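Talking to the woman who teaches arms to tidy up

Lamisi Owusu had made me a cup of tea and handed me a controller before I'd even got my coat off. "You'll learn more in five minutes of this than from me going on," she said, and then went on anyway, which I was very glad of!

She works at Brala, up two flights of stairs in Kistport, where people steer robot arms by remote control so that the arms can later have a go on their own. Most of the early practice happens in simulation. You move your hand, the arm on the screen moves too (a bit late, or so it felt to me), and the whole attempt gets saved.

"My first week I threw away nearly everything," she told me. "I was jerky. I'd stop and think halfway, and the arm learns the stopping and thinking as well."

The job that day was desk things: a pencil, a small book with flowers on the cover, a square dark frame. 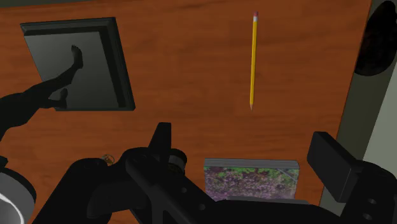 So how many goes does it need before it gets the idea? Lamisi's team records 70 for a simple pick-up and 1000 or more for anything fiddly.

I asked whether she got bored. "Pencils, I could do pencils all day," she said. "It's books I moan about. They lie so flat, you've got to come in low and sort of coax them." Her colleague Igor Czarnecka prefers guiding a real arm by hand, holding it by the wrist, and the two of them have been arguing over it since September. She thinks he gets smoother paths; he thinks she gets more done before lunch.

My own attempt? I managed 20 tries and she kept three, which I think was kindness. My shoulders ached all the way home on the bus.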